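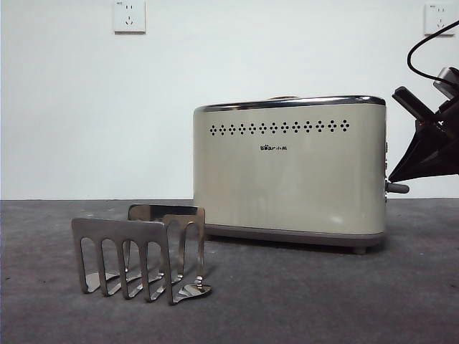 Zwischenbericht Dezember
Projekt Winterabverkauf und Onlineshop, Modehaus Haberkorn
An: Geschäftsleitung
Von: Gerd Fuchs, Einkauf Damenoberbekleidung

Stand der Arbeiten

Der Winterabverkauf läuft seit Monatsbeginn in beiden Häusern und im Onlineshop. Die Preise sind überall gleich, auch in der Filiale am Bahnhof, die im letzten Jahr noch eigene Etiketten gedruckt hatte. Der Aktionscode gilt nur online und nur auf nicht reduzierte Ware. An der Kasse im Haus gibt es stattdessen die Kundenkarte mit demselben Nachlass.

In der Aktion sind zurzeit 111 Artikel. Geplant war eine etwas größere Auswahl, aber die Wollmäntel von Molunetti haben wir wieder herausgenommen. Sie verkaufen sich zum vollen Preis, und die Größen 38 und 40 sind fast weg. Nachbestellen können wir in dieser Saison nicht mehr, das Werk hat die Farben Camel und Tannengrün bereits abgeschlossen. Schwarz wäre noch lieferbar, davon haben wir genug.

Strick

Die Strickjacken von Tolimholm sind verspätet gekommen, und zwar in zwei Teillieferungen. In der ersten fehlten alle kurzen Modelle. Die zweite war vollständig, allerdings waren bei 13 Teilen die Knöpfe falsch angenäht oder lose. Wir haben sie in der Änderungsschneiderei richten lassen und die Kosten an Tolimholm weitergegeben. Eine Gutschrift ist zugesagt, gebucht ist sie noch nicht.

Der Rollkragenpullover aus Merinowolle läuft gut, besonders in Dunkelblau. Das gestreifte Modell läuft schlecht. Im Laden wird es oft anprobiert und wieder zurückgehängt, die Verkäuferinnen nennen als Grund den engen Ärmel. Online kommen vergleichbare Rückmeldungen. Ich schlage vor, das Modell für das Frühjahr nicht wieder zu ordern und den Restbestand mit dem nächsten Preisschritt mitlaufen zu lassen.

Onlineshop

Die Umstellung der Kasse auf Cinance ist abgeschlossen. Gutscheine und Rabattcodes lassen sich jetzt in einem Schritt eingeben, vorher musste man dafür zurück in den Warenkorb. In der ersten Woche hat das System Geschenkgutscheine aus dem Vorjahr nicht erkannt. Betroffen waren 83 Bestellungen. Alle Kundinnen und Kunden haben den Betrag nachträglich erstattet bekommen, dazu eine kurze Nachricht mit Entschuldigung. Seit der Korrektur ist der Fehler nicht mehr aufgetreten.

Noch offen ist die Größenberatung. Die Tabellen für Hosen und Röcke sind online, die für Blusen und Blazer fehlen. Molunetti schneidet schmaler als unsere Hausmarke, das muss in der Tabelle stehen und nicht nur in der Artikelbeschreibung ganz unten. Die Maße liegen uns vor, sie müssen aber noch eingepflegt werden. Das übernimmt die Onlineredaktion nach den Feiertagen.

Die Fotos der Frühjahrsblusen sind fertig. Bei den Hosen wurde ein Teil nachfotografiert, weil das Beige am Bildschirm zu rosa wirkte – die neue Fassung ist freigegeben.

Retouren

Die Retouren liegen im erwarteten Rahmen. Auffällig sind nur die Stiefeletten mit Blockabsatz, die viele in zwei Größen bestellen. Wir haben einen Hinweis zur Passform ergänzt. Ob er etwas ändert, lässt sich noch nicht sagen.

Die Bearbeitung dauert derzeit bis zu fünf Arbeitstage. Das ist zu lang, vor allem bei reduzierter Ware, die zügig wieder in den Verkauf muss. Ab Januar soll die Warenannahme am Mittwoch eine zusätzliche Schicht nur für Rücksendungen bekommen. Der Dienstplan dafür ist mit der Lagerleitung besprochen, die Zustimmung der Geschäftsleitung steht aus.

Werbung

Der Newsletter zum Start der Aktion ging an alle Kartenkunden. Die zweite Aussendung haben wir bewusst kürzer gehalten: vier Kombinationen, je ein Satz dazu, Link zum Shop. Sie wurde deutlich häufiger angeklickt als die lange Fassung mit Grußwort und Stilberatung. Für die dritte Aussendung nehmen wir wieder die kurze Form. Inhalt sind Schals, Handschuhe und die gefütterten Lederhandschuhe in Bordeaux, von denen noch ausreichend Ware da ist.

Die Schaufenster im Haupthaus werden in der Woche nach Weihnachten umgebaut. Die Figuren bleiben, der Hintergrund wird neutral. Für das Eckfenster ist der Steppmantel vorgesehen, falls er bis dahin nicht ausverkauft ist – sonst der kurze Caban.

Budget

Das Werbebudget ist bislang eingehalten. Mehrkosten gab es bei den Versandkartons, der bisherige Lieferant hat die mittlere Größe aus dem Programm genommen. Wir weichen auf die nächstgrößere aus und füllen mit Papier auf. Für das Frühjahr hole ich Vergleichsangebote ein.

Zur Entscheidung

Ich bitte um Rückmeldung zu folgenden Punkten:

Zusätzliche Schicht in der Warenannahme ab Januar.
Zweiter Preisschritt beim Strick direkt nach den Feiertagen, Molunetti bleibt ausgenommen.
Vororder der leichten Übergangsjacken bei Tolimholm, vorbehaltlich der offenen Gutschrift.

Die Abverkaufslisten nach Größen und Farben liegen im gemeinsamen Laufwerk unter Einkauf, Ordner Winter. Der nächste Bericht folgt nach der Inventur.

Gerd Fuchs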